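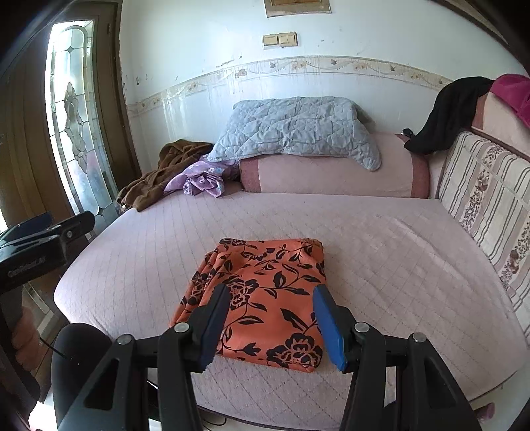

Company news | Home textiles

Grernia will open a bedding and fabric collection service in Zuder in April, the household linen firm said on Aug 3, 2026. The service will take sheets, blankets, pillow covers and printed cloths that people no longer use, and pass them on to families moving into new homes. Items can be of any color or pattern. An orange cloth with black flowers, folded and set on a quilted bed cover, is the kind of piece the firm hopes to receive, along with quilted blankets and long bolster pillows.

The first drop-off point will be at the Grernia shop on Tran Street. Two more will follow at the Grutier laundry and the Zuder bus station. All three will be open for 90 days, after which the firm will decide whether to keep them going.

"Most homes have a pile of bedding at the back of a closet," said Nga Đoàn, who manages the service. "We ask people to wash it, fold it and bring it in. Small holes are fine. We have a sewing table and we will use it."

Each item will be checked, mended if needed and packed into a set for one bed. A set holds a bottom sheet, a cover, a blanket and a pillow cover. The firm plans to give out 400 sets in the first period. Families can ask for a set at the shop counter and do not have to fill out a form.

Cloths that are too small for a bed will be kept for use as table covers or cut up for patches. The service cannot take mattresses, electric blankets or feather pillows.

Alaric Kasprzak, who runs the Tran Street shop, said staff there had already cleared shelf space in the back room. "Please tie sheets and covers together if they match," he said. "It saves us a lot of sorting."

Drop-off hours will be posted at each location in Zuder before the opening.

Contact: Grernia press desk, Tran Street, Zuder | © Grernia | Back to top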